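Kit Atier para pavimentos de terrazzo: avaliação depois de três meses de uso

Por Vivek Chauhan

Comprei o kit Atier em Fevereiro, depois de ler muitas opiniões contraditórias sobre como tratar um chão de terrazzo antigo. Português não é a minha primeira língua e peço paciência com algum termo técnico mal escolhido. No Brasil este chão chama-se granilite, e a etiqueta do kit usa as duas palavras.
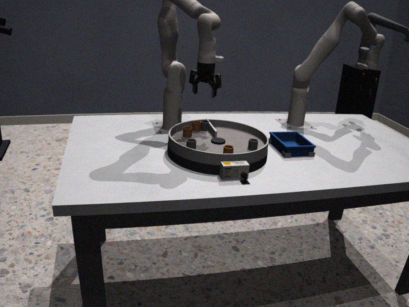
Arnbridge, 19/5/19

Primeiro, o que vem na caixa. Há uma garrafa de detergente neutro concentrado, uma lata de selador à base de água, um frasco de 500 ml de cera líquida, dois discos de feltro branco, um pano de microfibra grande e uma folha de instruções em quatro línguas. Não há balde nem esfregona. Também não há luvas, e considero isto uma falha, pois as instruções dizem na segunda linha que se devem usar luvas.

O meu pavimento tem 70 metros quadrados, divididos por um corredor e duas salas. O fabricante promete que uma caixa chega para esta área com uma demão de selador. No meu caso chegou para as salas e para metade do corredor. Tive de comprar outra lata, vendida em separado na loja Sachdeva, onde já tinha comprado o kit. Somando tudo, paguei 234 euros. Para um produto que se anuncia como económico, é bastante dinheiro.

O detergente

É a melhor parte do conjunto. Dilui-se uma tampa em cinco litros de água morna, passa-se com a esfregona bem torcida e deixa-se actuar alguns minutos. O cheiro é fraco, um pouco a sabão de linho. Usei antes um produto com vinagre, por conselho de uma pessoa da família, e foi um erro grande: o terrazzo de base cimentícia tem cal e pó de mármore, e o ácido come a superfície. Ficaram duas manchas baças ao pé da porta da cozinha que ainda hoje se vêem. O detergente da Atier não fez nada de semelhante. Também não deixou película, coisa que eu verifiquei com a mão e com uma lanterna encostada ao chão, à noite.

A tampa da garrafa, infelizmente, é má. Não tem marcas de medida e pinga pelo lado. Passei o líquido para uma garrafa velha com doseador e o problema acabou.
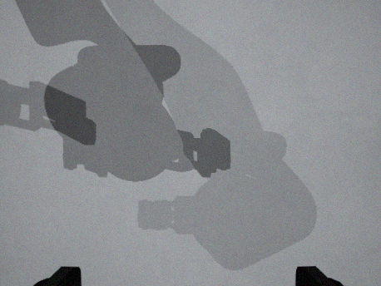
Tudo em tons de cinzento, mais escuro em baixo.

O selador

Convém explicar que há dois tipos de selador para este material. Um fica por cima e faz uma camada, o outro entra nos poros. O da Atier é do segundo tipo. Quem espera um chão a brilhar como um espelho vai ficar desiludido. O acabamento é acetinado, quase igual ao que estava antes, só com as cores das pedras um bocadinho mais fundas. Eu gosto assim. A minha mulher preferia com mais brilho e disse-mo várias vezes.

A aplicação pede calma. Espalha-se pouco produto com um rolo de pêlo curto (não incluído), espera-se um quarto de hora e retira-se o excesso com o pano. Se o excesso fica, seca em riscos esbranquiçados. A mim aconteceu junto a um rodapé, num canto onde o rolo não entrava bem e onde eu deitei o produto directamente da lata. Tirei os riscos com o feltro branco e um pouco de água, esfregando com força durante meia hora.

As instruções mandam esperar 36 horas antes de pôr os móveis no lugar. Cumpri este prazo. No corredor pusemos um tapete antes do tempo e ele ficou ligeiramente colado, sem estrago para o chão mas com estrago para o tapete.

Fiz o teste da gota de água na véspera e repeti-o uma semana depois. Antes, a gota desaparecia na pedra e deixava um círculo escuro. Depois do tratamento ficou redonda em cima e limpou-se com papel. Com café, o resultado foi bom. Com azeite foi apenas razoável: se a gota fica ali uma noite inteira, marca um pouco.

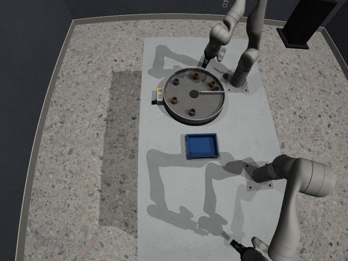
Terrazzo com pedrinhas creme, castanhas e alaranjadas. Ao fundo, a tomada branca.

A cera

Aqui a minha opinião é menos favorável. A cera é opcional, diz a folha, e eu teria feito bem em acreditar. Numa das salas apliquei uma camada fina e poli com o feltro à mão. Ficou bonito durante umas duas semanas. Depois começaram a aparecer marcas de sapatos no sítio de passagem, entre a porta e a janela, e a zona encerada ficou com um tom diferente do resto. O chão também ficou mais escorregadio, sobretudo com meias. Com pessoas de idade ou crianças em casa, eu não usaria.

Os discos de feltro são feitos para uma máquina polidora, mas o diâmetro não está escrito em lado nenhum, nem na caixa nem na folha. Yogesh Sandhu, que mora na mesma rua e trata pavimentos de escolas, emprestou-me a polidora dele e os discos eram pequenos demais para o prato. Perguntei por correio electrónico à Atier qual é a máquina certa. Responderam ao fim de nove dias, com simpatia, e enviaram uma tabela em que o meu disco não aparecia.

Comparação com o Skullska

No ano passado tratei a entrada da casa com o selador da Skullska, que é do tipo que faz camada. São produtos diferentes e a comparação não é totalmente justa, mas muitos leitores estão a escolher entre os dois, portanto deixo as minhas notas.

O Skullska aplica-se mais depressa e brilha muito. Seca ao toque numa tarde. Em troca, risca com facilidade e, quando risca, não se pode reparar só um bocado: é preciso decapar tudo. A minha entrada tem agora um caminho baço no meio e brilho dos lados. O Atier demora mais e dá mais trabalho nos joelhos, mas até agora está uniforme, e se um sítio se gasta pode-se repetir só nesse sítio. Já o fiz à frente do lava-loiça e não se nota a diferença. 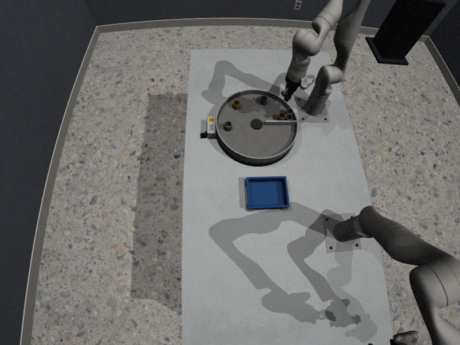 O chão salpicado, com o remate cinzento claro junto às paredes escuras.

Alguns pormenores para quem vai comprar

A cor das pedras conta muito. Num terrazzo cinzento com grãos pequenos, qualquer falha do selador quase desaparece. Num fundo branco ou creme, vê-se tudo. Façam a prova atrás de uma porta ou debaixo de um armário, e olhem para ela de manhã, com luz de lado.

As fendas finas não se resolvem com este kit. O selador entra nelas e escurece-as um pouco. Eu enchi as minhas antes, com uma massa de cimento branco e pigmento, e esperei uma semana.

O kit não serve para terrazzo com resina epóxi, e isto está escrito em letra muito pequena no fundo da caixa. Se não sabem qual têm, perguntem a quem o assentou ou a um profissional.

A lata depois de aberta dura pouco. A minha ganhou uma pele por cima em menos de um mês, apesar de bem fechada.

A minha nota

Detergente: muito bom. Selador: bom, com paciência. Cera: fraca. Discos: inúteis para mim. Se a Atier vendesse só as duas primeiras coisas por um preço mais baixo, eu recomendava sem hesitar. Neste momento as duas vendem-se em separado na Sachdeva, e é assim que vou comprar na próxima vez - o detergente já está quase no fim.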